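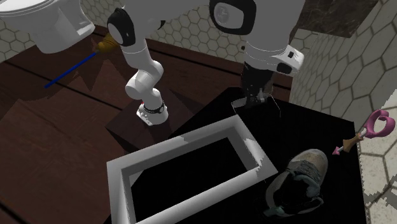

Dark wood and a dark top in a small room

Tralbridge Penetrating Grout Sealer, 16 oz
Sold by Clornel Tile Supply
In stock, ships from our Brokanov warehouse

We put off carrying a grout sealer for a long time. Most of them promise a lifetime of protection in large letters and then ask you to reapply every year in small ones. Tralbridge makes fewer promises than most, and we still think a couple of them are generous. Read the notes before you add it to your cart.

What it is
A clear, water-based sealer that soaks into cement grout and slows down how fast water and stains get in. It has no color and leaves no shine. If you want your grout darker, glossier or a different shade, you want a colorant, and this bottle will disappoint you.

What the label says, and what we think
"Stops mold." We wouldn't say that. Mold grows on soap film and damp air, and it will grow on top of sealed grout if the fan never runs. It should wipe off more easily.
"One coat." On narrow joints in good shape, maybe. Old grout drinks the first coat and looks just as thirsty afterward. Plan on two.
"Covers up to 25 square feet." Large tiles with thin joints, sure. Small mosaic, we would count on roughly half of that.
"Safe on all tile." Glazed porcelain and ceramic, yes. We don't recommend it on polished stone without a test spot somewhere you can live with.
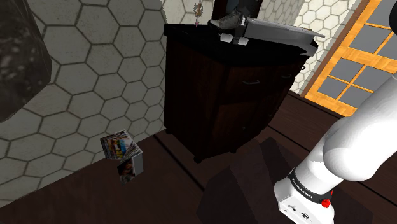 Grout & Tile Care / Walls

Big hexagons have less grout per square foot than small ones, so a bottle goes further than you might expect. Dark grout is also more forgiving than white when it comes to stains. What it does show is a pale, chalky haze from hard water, and customers often buy sealer to fix it. Sealer won't fix it. Clean the haze off first with something meant for mineral deposits, rinse well, and let the wall dry. Seal over haze and you have sealed in the haze.

Does a bathroom wall outside the shower even need sealing? Often it doesn't. A wall behind a cabinet that never gets splashed can go years without it, and we would sooner sell you one bottle for the wet areas than four for the whole room. Floors and the strip behind the sink are a better use of your money.

How to apply
New grout should cure first. Go by the grout maker's wait time, even if the sealer label is more optimistic.
Move furniture away from the wall, or cover it. Drips can leave marks on a glossy top.
Brush it into the joints with a small foam brush. The roller cap on the bottle is sold as a convenience and we found it mostly wets the tile.
Wipe the tile faces within 8 minutes. Dried sealer leaves a film that takes real scrubbing.
Keep the area dry overnight.

How to tell if you need it
Put a few drops of water on the grout. If they sit there, put your wallet away. If they soak in and leave a dark spot, sealing is worth a try.

Not for
Epoxy grout, silicone joints, cracked or crumbling grout, or unfinished wood. For loose joints see Pangilinan Repair Grout, which has its own list of complaints on its own page.

Returns
Unopened bottles only. Keep from freezing.

Page last checked Wed 8 July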